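Randow Adds Open Shoe Rack to Entryway Line

GRUSTBERG, February 5, 2021 – Home furnishings maker Randow has added a shoe rack with black metal side frames and light wooden shelves to its entryway line. A raised board runs along the back of the top shelf. 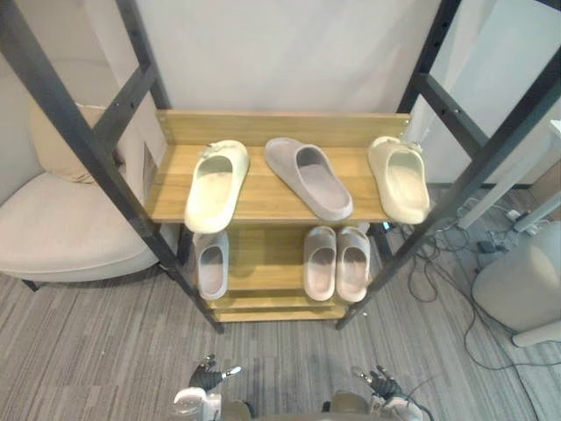
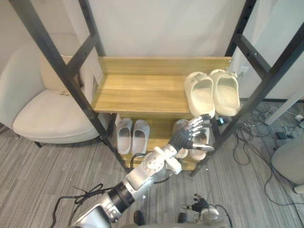 Availability

The rack goes on sale in October at 50 stores. "People asked us for something open that holds slides and sandals by the door," said Paora Whitcombe, product manager at Randow.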